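留守宅の猫に薬を飲ませる手順の見直し

八月に、Dindtonの知人宅で猫二匹の世話を引き受けた。飼い主が家を空けるあいだ泊まり込みで給餌と掃除と投薬をする、いわゆるペットシッティングである。このうち投薬について、自分用の記録を整理しておく。

対象の猫は雄のBhattと雌のUkby。Bhattは11歳で、甲状腺の薬を一日二回服用している。Ukbyは6歳、健康で投薬はない。体重はBhattが軽く、Ukbyが重い。二匹は同じ部屋で食べるが、皿の間隔を詰めるとUkbyがBhattの皿に移動する。このため、薬を餌に混ぜる方法は最初から候補に入れなかった。混ぜた餌を誰がどれだけ食べたか確定できないと、投薬の記録として意味がない。

飼い主のAnkit Prajapatiからの引き継ぎ書はA4で二枚あった。内容は良くできていたが、投薬の項だけが「朝と夜に一錠」となっていた。朝が何時なのか、食前か食後か、吐いた場合に再投与するのかが書かれていない。出発前に電話で確認し、次のように決めた。

朝は7時、夜は19時。
食事の直前に与える。
吐いた場合、再投与は自己判断で行わず、動物病院に電話する。
飲ませ忘れに気づいた場合も同様。

三つ目と四つ目は、かかりつけ医が飼い主に指示していた内容をそのまま文書にしただけである。薬によって扱いが違うので、別の猫に流用するつもりはない。

投薬の実際について。初日の朝は失敗した。猫を膝に乗せて口を開けさせたところ、後退して逃げられた。猫は後ろに下がる動物なので、背後を塞がない姿勢では保持できない。二回目からは床に正座し、膝のあいだに猫を後ろ向きに、つまりこちらに尻を向けた状態で入れるようにした。左手を頭の上から回して頬骨の後ろを支え、鼻先を上に向ける。右手の中指で下顎の前歯のあたりを下げ、親指と人差し指で持った錠剤を舌の付け根に落とす。口を閉じさせ、喉を下向きに撫でる。鼻を舐めたら飲み込んだと見てよい、と獣医の説明にあった。

飲ませた後は、シリンジで水を少量、口の横から与える。錠剤が食道に残るのを避けるためで、これは引き継ぎ書に太字で書いてあった。一度に押し出さず、舐めるのを待ちながら少しずつ入れる。

この一連の動作は、慣れると一分かからない。所要時間の大半は猫を探す時間である。Bhattは三日目から、19時が近づくと寝室のベッドの下に入るようになった。時刻を覚えたのか、こちらが薬のケースを開ける音を覚えたのかを切り分けるため、四日目は16時に翌日分の薬をまとめて小皿に出しておき、19時にはケースに触れなかった。Bhattは居間にいた。五日目も同じ結果だった。標本は小さいが、以後は音を立てない運用に統一した。
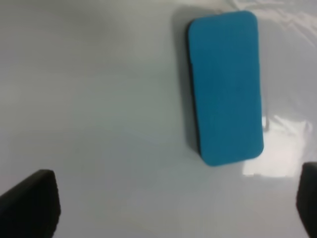
記録は紙の表で取った。横に日付、縦に朝の投薬、夜の投薬、食べた量、飲水量、尿の塊の数、便の状態を並べたもので、記入は作業の直後に行う。まとめて書くと必ずどこかが曖昧になる。飲水量は、300mlを計って器に入れ、翌朝の残量を引いて出した。二匹共用の器なので個体別の値にはならないが、全体の変化は追える。蒸発分は無視している。

食べた量のほうは、キッチンスケールで皿ごと計量した。Bhattの朝食は規定では59グラムである。端数になっているのは、ウェットフードの一日分を飼い主が体重から計算し、それを朝晩に割り振ったためらしい。一グラム単位で合わせる必要があるとは思えないが、決まっているものを崩す理由もないので合わせた。完食しない日が二日あり、いずれも気温が高い日だった。皿は最大20分で下げ、残りを計って表に書いた。

途中で記録をアプリに移すことも検討した。飼い主がFlostavachという共有記録のサービスを使っており、そこに入力すれば先方もすぐ見られる。二日試して紙に戻した。投薬直後は手が濡れていることが多く、画面の操作が安定しない。結局、紙に書いた表を夜にスマートフォンで撮影して送る形に落ち着いた。先方からも、こちらのほうが一覧で見やすいとの返事があった。

Ukbyについては、投薬がない代わりに待たせ方の問題が残った。Bhattを保持している最中に横から寄ってくるので、右手の動作に干渉する。別室に入れて扉を閉めると鳴き続け、それを聞いたBhattが落ち着かない。最終的には、投薬の直前にUkbyの皿を先に置き、食べているあいだにBhattの投薬を済ませる順序にした。Ukbyの食事は数分で終わるので、その時間内に収める必要がある。間に合わなかったのは一回だけだった。

引き継ぎ書に追記を提案した項目は以下のとおり。

投薬時刻を24時間表記で書く。
保持の姿勢を一行でよいので書く。
薬の残数を出発日の時点で数えて書いておく。
給餌の順序はUkbyが先、Bhattが後。
夜間に対応できる動物病院の電話番号を、かかりつけとは別に書く。

残数については、実際に一度迷った。ケースの中身が計算より一錠多く、飲ませ忘れかと思って表を見直したが、朝夜とも記入があった。先方に問い合わせたところ、出発日の朝の分を本人が前日のうちに別の袋から出していたとのことだった。最初の時点で数えていれば問い合わせは不要だった。次回からは鍵を受け取る時に、その場で一緒に数える。

次は冬に同じ家を頼まれている。Bhattの薬はそれまでに血液検査で量が変わる可能性があるそうなので、表の投薬欄には錠数も書けるよう列を一つ増やしておいた。シリンジは目盛りが消えかけていたため、買い替えを依頼済み。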